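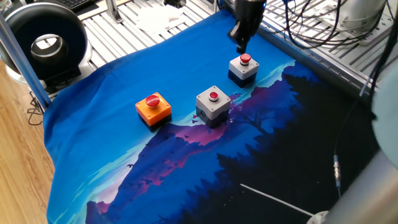 周一上午九点半，我们一行从火车站坐班车到 Bundgate 园区，参观 Mokadska 实验室的机器人操作组。行程只安排了半天，看的是一项叫 Kakakhel 的研究，内容是让机械臂在背景经常更换的情况下学会按按钮。

实验区在二楼，和办公区只隔一道玻璃门。接待我们的研究人员先用二十分钟讲方法，然后带大家到台子旁边看。

按按钮听起来简单，工业上早就能做，前提是按钮固定、坐标已知。Kakakhel 要处理的是另一种情况：按钮盒随手摆放，外壳颜色和按钮大小都不一样，台面上还有复杂的图案。策略网络只拿到相机图像和关节读数，不给按钮坐标，也不给盒子的三维模型。

训练数据来自人工遥操作，共 4000 条演示。每条演示从夹爪悬停开始，到按下后抬起结束。组里把数据分成两部分：大部分在素色台面上采集，另有 795 条在印花布上采集。对方说，最初的版本全部用素色台面，换上花布以后，夹爪常常朝着布上颜色鲜艳的地方去，于是才补采了第二部分。

我们看的那一轮用的是一块夜景图案的蓝布，上面印着粉紫色的山脊、小鸟和深色的松树林，布面有些皱，没有特意抻平。布上放了三个按钮盒，大致排成一条斜线：一个橙色外壳，上面是很大的红色蘑菇头按钮；另外两个是灰色外壳、深色底座，红色按钮小得多，外面有一圈白色的边。靠中间的灰盒子正好压在山脊顶上，深色底座和紫色印花几乎混在一起。黑色夹爪停在后面那个灰盒子的红色按钮上方，两根手指收拢成很窄的一端，离按钮只有很短的距离。

有人问为什么不先测最大的那个。回答是橙色盒子的按钮面积大，偏一点也能压到，单看它的成功率说明不了什么。小按钮对横向误差要求高，组里比较不同方法时主要看两个灰盒子的结果。

方法上的改动有两处。第一处是在训练时加一个辅助任务，让网络同时预测夹爪下方的接触点，在图像上表示成一张热图。运行时这个输出不参与控制，只在屏幕上显示，方便研究人员判断网络在看哪里。第二处是把动作分成接近和下压两段，下压段改用较低的速度，并根据力的读数决定何时停止。以前的版本是一段到底，碰到行程较短的按钮时容易压得过深，把盒子推歪。

评测一共做了 2340 次，每次重新摆放盒子，花布也轮换使用。失败的有 615 次，组里逐条看过录像并归了类。最多的一类是横向偏差，手指落在白圈上；其次是目标选错，指令要求按后面的盒子，夹爪去了中间那个。两个灰盒子外形相近，网络主要靠位置描述来区分，盒子之间距离较近时错误明显增多。这部分目前没有好的解决办法，研究人员讲得比较直接，没有回避。

去掉热图辅助任务的对照也做了。素色台面上差别不大，花布上差距就拉开了。对方给我们放了两段热图录像，没有经过花布数据训练的版本，亮点会在按钮和印花之间来回跳。

台子本身是铝型材搭的，槽口朝上，便于固定东西。组里说，这样换工位很快，拧几颗螺丝就行，缺点是线缆不好收，走线整理一直排在待办里。

十一点以后是提问。同行的几位来自做配电柜的企业 Plelley，他们关心能不能用在巡检上。研究人员的意见是现在还不行：现场的按钮多装在竖直面板上，而目前所有数据都是水平台面；急停按钮按下后往往还要旋转复位，这个动作没有采集过。下一步计划先做竖直面板，旋转复位放在后面。

还有一个问题是关于演示数量的。他们试过只用一半的数据，素色台面上的结果下降有限，花布上下降较多。由此他们认为再增加素色台面的演示意义不大，今后采集会以多种背景为主，布和盒子都要再买一些。

参观中午结束。园区食堂在一楼东侧，外来人员要在前台换餐券，班车十二点四十发车，下一班要等到两点。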